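Let the Kids Wash the Dishes

26/02/2023, by Amber Pickering

I've been helping out with our after-school robotics club for two years now, and I have an opinion about it that got me into a friendly argument in the parking lot, so I'm going to have it out in writing. I think our club should skip the big arena competition next season and spend the whole year on chores. Scrubbing plates, mostly!

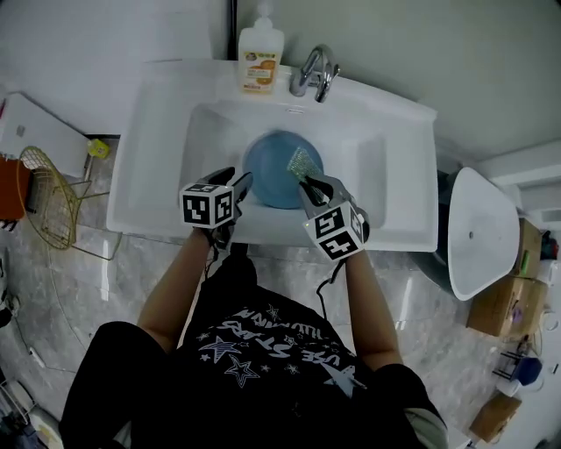 How we got from arenas to sinks

Our club used to do what most clubs do. You get the rules in the fall, you build a thing on wheels, you drive it around a mat for a couple of minutes and it either scores or it tips over. We named our last one Broris (a typo on the entry form that stuck) and Broris was a good robot. He could pick up a foam ring and put it on a peg. He could do it faster than I can, frankly. And when the season ended he went on a shelf, and the next fall we took him apart for his motors.

Then Babak Golestani, who runs the club with me and teaches physics the rest of the day, came in last December with a different idea. He wanted the students to teach a robot something by showing it. You hold a pair of grippers in your own hands, you do the job with them, and the recording of what you did becomes the lesson. I thought it sounded like a craft project. I also thought the kids would be bored out of their minds in a week.

Well, I was wrong about the second part. The students called the project Pliteo and wrote a list of jobs on the whiteboard, and washing a plate with a brush went straight to the top. I'd have started with stacking blocks. They wanted a sink and a green brush and a real plate, and they got them.

Why a plate is harder than a peg

Try it sometime with a pair of kitchen tongs. Go on, I'll wait. Pick up a scrub brush with the tongs and clean a plate lying in the bottom of the sink, and keep your fingers out of it. The plate slides. The brush turns in your grip the second you push down. You want to bend your wrist in a way the tongs don't care for, and your other hand hovers there wondering when to step in and hold the rim.

Every one of those little annoyances is a lesson, and the kids figured that out way before I did. One of our quieter eighth graders spent a whole meeting on nothing but how to hold the brush. Higher up the handle or lower down? Flat on the plate or on a slant? She had opinions! She'd never said more than a sentence to me about Broris, and now I was getting a speech about bristles.

That's the thing I keep coming back to. On the arena mat the job has been designed so a robot can do it. The ring is the right size for the claw and the peg is where the diagram says it is. A bathroom sink wasn't designed for anybody's robot. It has a faucet in the way and a soap bottle on the ledge, and sloped sides that send the plate wherever they like.

What the other side says

The argument in the parking lot was with a dad who has put in more hours than I have, and I want to be fair to him. His case is that competition gives kids a deadline and a crowd, and that a crowd makes them finish. He's right about that. I've watched a team rewire half a robot in the time it takes me to find my glasses, purely because their match was next. There isn't any cheering at the sink. We recorded 327 runs this winter and I don't think a single one got applause.

He also says it doesn't look like engineering, and there I think he's just mistaken. Somebody has to decide what counts as a good run and what gets thrown out. Somebody has to notice that the cable keeps dragging, or that the left gripper is doing nothing for most of the job and the two of them need to work out a plan for it. They argue about this stuff constantly. They keep a notebook (messier than I'd like) and they go back and check it, which I could never get anyone to do for Broris.

Money comes into it too. The arena season costs us an entry fee, a new kit of parts and a bus. The sink was already there. I'd love to put the difference toward a third pair of grippers so that all 8 of our regulars aren't waiting on two pairs, because waiting is the one part of this they really do hate.

What I'd like for next year

So my proposal is one year, chores only. Dishes first, then folding washcloths, then putting groceries away if we're feeling brave. In the spring we invite the parents in and let them try the grippers themselves, and I'm putting the parking lot dad at the front of the line. He says he'll come. He also says he'll still be voting for the arena, and we settle it at the April meeting.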